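# Mixed basket

A **mixed basket** (also *jumble basket*, or in the north of Pirklow just *the wire*) is an open container where small things of different kinds get kept together with no system at all: toys, balls, washcloths, empty cans, the odd plastic bottle. It's the cousin of the kitchen junk drawer. I've been writing and fixing this page for a good while now, so forgive me if it sounds like I'm talking over the fence - the wiki lets us do articles in our own voice, and mine is a talky one.

Most people who keep one never decided to. A basket gets bought for one purpose (bread, potatoes, mail), the purpose goes away, and stuff moves in. Mine held onions first.

## Name

"Mixed basket" is the name used on this wiki and in the Paterson swap lists, where it means a lot sold as is, no picking through it first. "Jumble basket" is older, and I heard it as a kid in Stesberg. Some folks say "toy basket," but I'd keep that one for baskets that really only have toys in them. Once there's a can and a towel in there, it's mixed.

A *sorted basket* is a different animal and has its own page.

## The basket itself

Wire mesh with a solid metal rim is the type you see most, and it's my favorite by a mile. You can look through the sides and find out what's at the bottom without dumping everything on the rug! Crumbs and grit fall out by themselves, though that only helps you if there's something under it to catch them. The rim matters more than you'd think. A basket with raw wire ends along the top will snag every knitted thing you own, and I've lost two good dishcloths that way.

Rectangular beats round if it's going to live on a table, simply from how it sits against a wall or another box. Round ones roll their contents toward the middle, and you end up with a hill.

Other containers that count:

- metal trays, which are shallow and show you everything but won't hold a big load
- plastic tubs, cheap and quiet, although you can't see into most of them from the side
- woven baskets, pretty, bad with anything spiky
- cardboard boxes (people do argue about this one, see the talk page)

## Usual contents

There's no standard list and there shouldn't be. Still, after enough of these you start to recognize the regulars.

### Balls

Every mixed basket has balls. Little sports balls are the most common, the kind printed like a basketball or a soccer ball but sized for a small hand. Globe balls come next. They're squishy as a rule and the countries are never quite right, which drives my nephew up the wall. They all migrate to the edges, where the mesh stops them.

### Spiky and fuzzy things

The soft spiky balls deserve their own heading. Some are stiff little rubber knobs, some are the stringy *puffer* kind with long soft strands, and a few of those come with eyes. They grab onto everything. If you pull a cloth out of a basket with three spiky balls in it, you'll get at least one of them coming along for the ride. They pick up lint like nothing else, too, and washing them in plain dish soap and letting them drip on a rack is the best I've come up with.

### Cloth

Towels, washcloths, knitted squares, printed scraps. Cloth takes up most of the room in a basket and hardly any of the weight. It also does the work of holding everything else still. Take all the cloth out and a full basket drops by half and starts to rattle.

Knitted and textured cloths tend to end up draped over the rim. I don't fold mine. I tried folding for a whole month one spring, and all it did was make flat layers that hid the small stuff underneath.

### Cans and bottles

People outside the hobby find this part odd. Crushed cans and crinkly clear bottles turn up in mixed baskets all the time, partly for the noise (little kids adore it) and partly from plain forgetting. Rinse them properly. A can that's been squashed can have a sharp fold in it, so run a thumb along it carefully before it goes in with anything plush, or leave it out altogether if the basket is for toddlers.

### Blocks, food and animals

Wooden cubes, plastic blocks, play fruit (there is always a banana), a small bear or a duck. These are the heavy or lumpy things that settle low, and they're what you're usually hunting for.

## Hole boxes

A lot of households keep a set of **hole boxes** next to the basket. These are cube-shaped wooden boxes in a few sizes, open or closed at the bottom, each with a round hole in its top. The tops are normally painted different colors and the sides left as bare wood. The Nokholm pattern, the one I grew up with, has the hole getting bigger on some boxes and smaller on others with no relation to the size of the box, so a ball that goes into one might just sit on another like an egg in a cup.

You can stack them in a tower or set them out like stairs. Kids post things through them. I've also seen them used for pencils, for yarn, and once for a hamster (he was fine, he liked it).

One tip: check inside them when something's missing. I turned the kitchen upside down looking for a plush mouse that had been in the smallest box since lunch.

## Emptying and refilling

You don't have to do this often. When I do, I work from the top and take things out one at a time, cloths first. Pinch a cloth by a corner and lift it straight up slowly so whatever's caught in it has a chance to fall back in. Grabbing a handful from the middle brings up half the basket and drops it on the floor.

My own order goes like this:

1. Cloths, lifted by a corner and shaken once.
2. Cans and bottles, so they don't get crushed any further.
3. Plush toys.
4. Whatever's left - I tip it onto a towel.

Refilling goes the other way around, more or less. Blocks and balls down first, then a layer of cloth, then the light stuff. Don't pack it to the rim if a kid has to carry it.

A dark, plain cloth on the table helps a lot. Small bright things show up on dark green the way they never will on a flowered oilcloth, and they don't skate off when you set them down.

## The Paterson count

Every June the Paterson swap weighs and counts a few baskets for fun. The biggest wire basket anyone has brought in so far gave up 213 separate things, and that's with a pair of dice counted as two (there was a fuss). The year's total for all baskets together was 3589. A rule came in afterward that beads and buttons don't count, thanks to a jar with 1000 of them that somebody tipped in on the morning of the swap. I was all for the rule and I still am.

The Pirklow swap doesn't count, they only weigh. I think that's less fun, but their line moves a lot faster.

## Care

Wire baskets need a wipe with a damp cloth and then a dry one, and that's about all. Look at the corners, where the mesh meets the rim, for rust. Don't put the basket in the dishwasher with its contents still inside, and yes, I have a reason for writing that down.

Musty smell is nearly always one cloth at the bottom. Find it, wash it, air out the basket overnight.

## See also

- Junk drawer
- Sorted basket
- Hole box (Nokholm pattern)
- Rope toys, knotted

## Gallery

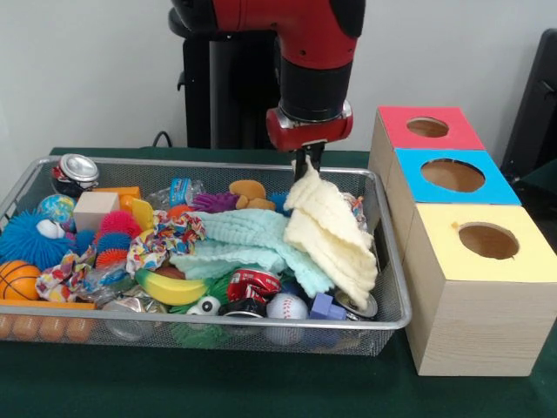 Cream towel coming up by one corner, with the aqua one under it and the banana lower down. 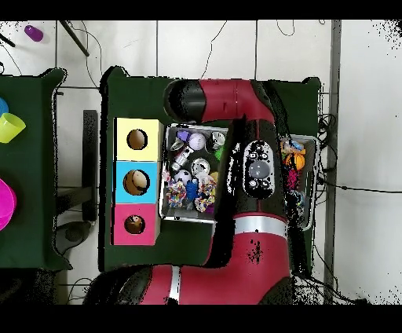
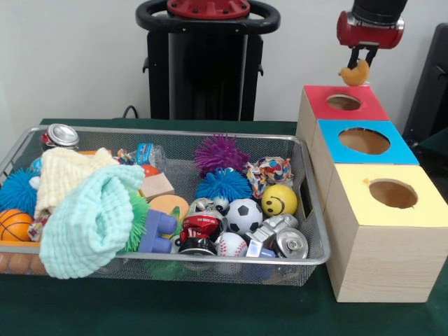 Duck over the hole boxes, and a mint-green knitted cloth hanging over the rim of the basket.

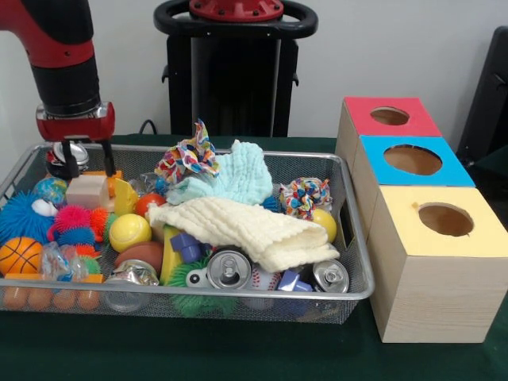 *This page was last changed in June, at 4:13 in the afternoon.*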